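Para: lista bimanual-manutenção
Assunto: Re: [bimanual] Paragem de proteção no braço esquerdo com ferramenta na garra

Respondo abaixo ao que foi perguntado na segunda-feira. Deixo a mensagem original citada, sem a lista de parâmetros.

> Na bancada de Belmonte tivemos 2 paragens de proteção na mesma sessão,
> ambas no braço esquerdo e ambas com um utensílio de cabo comprido na
> garra. O controlador regista excesso de binário no eixo do punho. Sem
> utensílio, a mesma trajetória corre até ao fim. Já repetimos a
> calibração do zero e a falha mantém-se. O braço direito, com a mão
> articulada, não regista nada.
>
> Perguntas:
> a) alguém viu isto com a versão atual do Skundberg?
> b) é seguro subir o limiar de binário para continuar a recolha?
> c) a cablagem do punho pode dar este sintoma?

a) Sim. Em Bovcombe reproduzimos a falha com a mesma versão. O Skundberg lê a massa e o centro de massa da ferramenta uma única vez, no arranque. Se a garra fechar depois sobre um objeto comprido, o modelo de compensação de gravidade continua a assumir garra vazia. Com o punho inclinado, a diferença entre binário previsto e medido cresce com o braço de alavanca do cabo e o detetor de colisão interpreta-a como contacto. Com objetos curtos o erro fica abaixo do limiar e passa despercebido.

b) Não. O limiar é a única proteção que atua antes da paragem de emergência nesta configuração, e o valor é comum aos dois braços. Subi-lo para acomodar a garra significa também subi-lo para a mão, que tolera muito menos esforço lateral nos dedos. Peço que quem já o alterou reponha o valor de origem antes da próxima sessão.

c) Pode, e convém excluir essa hipótese primeiro. Um cabo esticado no punho introduz um binário que varia com o ângulo e produz um registo quase idêntico. A distinção faz-se assim:

1. Garra vazia, velocidade a 30 por cento, rodar o punho até 45 graus para cada lado.
2. Registar o binário residual nos dois sentidos.
3. Repetir com o utensílio seguro pela mesma zona do cabo.
4. Se o residual já for assimétrico no passo 1, o problema é de cablagem. Se só aparecer no passo 3, é de carga não declarada.

No nosso caso só apareceu no passo 3. Declarámos a carga manualmente após o fecho da garra e corremos a trajetória durante cerca de 60 minutos sem nova paragem. Não considero isto uma correção – depende de o operador se lembrar de o fazer a cada troca de objeto.

Há um segundo ponto que me preocupa mais. Após a paragem, a garra mantém a força de fecho, mas o rearme feito pela consola Flamthorpe passa por um instante sem comando e o utensílio pode cair. Até haver correção, rearmar apenas com o utensílio apoiado na mesa e com as mãos fora do alcance dos dois braços. O braço oposto também fica ativo durante o rearme, mesmo que a falha seja só de um lado.

Junto uma vista da bancada com o tipo de pega em causa.

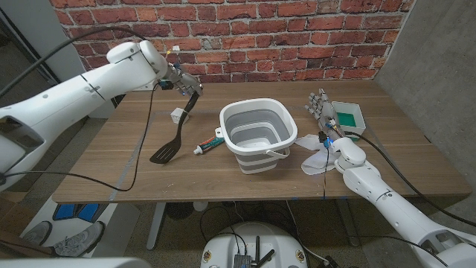

Espátula preta presa na garra do braço esquerdo, cabo inclinado e cabeça pouco acima do tampo. À direita, a mão articulada.

Notem a distância entre a garra e a cabeça da espátula: é esse o braço de alavanca que falta no modelo. Quanto aos cabos pretos que passam sobre a mesa, verifiquem em cada bancada se ficam com folga em todo o curso do braço. O passo 1 deteta tração no punho, mas não deteta um cabo que só prende na borda do tampo em posições extremas.

Para quem quiser enviar registos: preciso do binário medido e do previsto, do ângulo do punho e da carga declarada no momento da paragem. O ficheiro resumido da consola não serve, porque elimina o binário previsto. Indiquem também se o limiar foi alterado em algum momento, mesmo que já tenha sido reposto.

O pedido de correção ao Skundberg está aberto, com os registos de Bovcombe anexados. Acrescento os de Belmonte assim que os receber.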